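3rd August

Sourdough and flatbread bench, notebook 2. Entry by Ebise Wubshet.

Picked up the injera batter again after the July break. The old starter (Puna) sat in the back of the fridge the whole time with a gray liquid on top. Poured the liquid off, kept two spoonfuls from the middle of the jar, fed it with teff flour and tap water. It smelled sharp, a bit like nail polish on the first day. By the second feeding it smelled like itself again. I am keeping the name Puna on the jar, even though it has been rebuilt from almost nothing.

The other starter, Abera, was fed right through the break and is in better shape. Bubbles all the way through, thin skin on top, good sour smell. Plan is to run both side by side for the rest of the month and stop arguing about which one makes better eyes.

Flour: still on the Zeketar brown teff. The bag is nearly done. The ivory teff is a finer grind and takes less water, so do not swap one for the other by weight and expect the same batter. I did that in July and got something closer to a pancake.

Batch A (Abera starter)
Teff flour 177 g
Water 266 g, room temperature
Starter 2 spoonfuls
Covered with a cloth, left on the shelf over the sink.

Batch B (Puna starter)
Same weights, same shelf. I meant to put it next to batch A but there was only space at the far end, where it gets a draft from the door. Note this if B comes out slow.

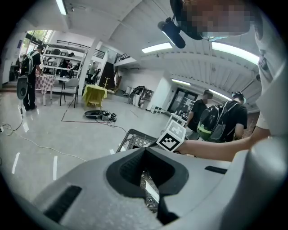 Absit step. For anyone reading who has not done this: take a ladle of the fermented batter, thin it with water, cook it on the stove while stirring until it goes thick and shiny, let it cool, and stir it back in. It makes the finished injera hold together and bend. I used to skip it with small batches. The edges cracked every time, so I don't skip it now.

For batch A I took 133 g of batter for the absit. That was too much. It set up like pudding and I had to push it through the sieve to get rid of the lumps. Half that would do for a batch this size. Let it cool further before mixing it in, too. I put it back in while it was still warmer than my hand.

After mixing, batch A rose again within the hour and then dropped. I cooked it after the drop. My notes from July say to cook at the top of the rise, and my aunt says after it falls. Results below lean toward my aunt.

Griddle: the Flekon plate, lid on. It has a hot spot toward the back left. Turn the plate a quarter between pieces or the back goes dry before the front has set. Wipe it with a folded cloth and a pinch of salt, no oil.

Batch A results, 6 pieces
1: poured too thick, gummy in the center. Ate it anyway.
2: good eyes at the rim, few in the middle.
3: lifted the lid too early, surface stayed shiny.
4: best one. Even eyes, soft, came off the plate by itself.
5: same pour as 4, slightly dry at the back. Forgot to turn the plate.
6: end of the bowl, batter had settled and was heavier. Stir before every pour.

Pour from the outside in, in a spiral, and don't go back to fill gaps. Tilt the plate if there is a gap. The small jug works better than the ladle.

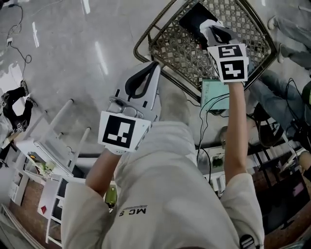 Batch B was not ready to cook today. Some bubbles, thin sour smell, no skin. Poured off the water on top and gave it a spoonful of flour. Will look at it in the morning and do the absit with a smaller amount.

Stacking: I laid the hot pieces straight on top of one another and 2 and 3 stuck. Each one needs to cool on the straw mat first, single layer, then stack. Wrapped in a cloth and then in a bag they were still soft at dinner.

To do
Move batch B away from the door.
Buy teff. Ask if the Zeketar comes in the larger bag.
Dry a spoonful of Abera on baking paper as a backup and label it.
Try batch A again with no change except the absit weight.
Find out who has the second straw mat.

Salt: none in either batch so far. My cousin puts a little in just before cooking. Leave that for after B is done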